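I'd been told to bring a jumper with a hole in it, so I turned up at Wanel on a wet Monday with my oldest one under my arm, feeling a bit of a fool. The owner took it off me before I'd even got my coat undone and held it up to the window.

"Oh, that's nothing," she said. "That's an evening's work. You should see what people post to me."

She mends knitwear for a living, and has done since she gave up a desk job she still calls "the beige years". Last year she fixed 284 pieces, nearly all of them elbows and cuffs. The rest were moths. She has strong feelings about moths (I did ask, and we lost a good twenty minutes to it).

Her grandmother taught her to darn in Văduva, on the back step, with a wooden spoon instead of a mushroom. "She'd have laughed at me charging for it," she said. "Everybody could do it. You didn't throw a sock away, you'd have been told off!"

I wanted to know what people get wrong, and she was off again. Pulling the thread too tight is the big one. Then washing. She thinks most of us wash our jumpers far too often and far too warm, and she'd like us all to hang them by an open window and leave them alone. I've been putting mine through at forty for years, so I kept quiet and drank my tea.
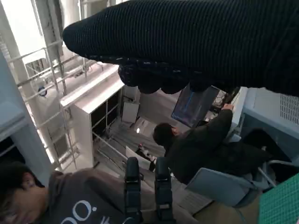
Cuffs are her favourite job, as it happens. Ribbing is fiddly, she told me, and if you lose a stitch the whole thing goes wavy, but she likes putting the radio on and picking it all up again slowly. Elbows bore her. She'll do them, she just sighs.

She buys most of her yarn from Dundadetti, a small mill that sells off its ends, and she has 600 little balls of it sorted by colour in old sweet jars. Black is the hardest to match – "there are about nine blacks and they all hate each other" – so she'll often talk people into a contrast patch instead.

My jumper came back a fortnight later with a mustard elbow. I've had more nice comments on it than when it was new, and I've already dug out a cardigan to send her next.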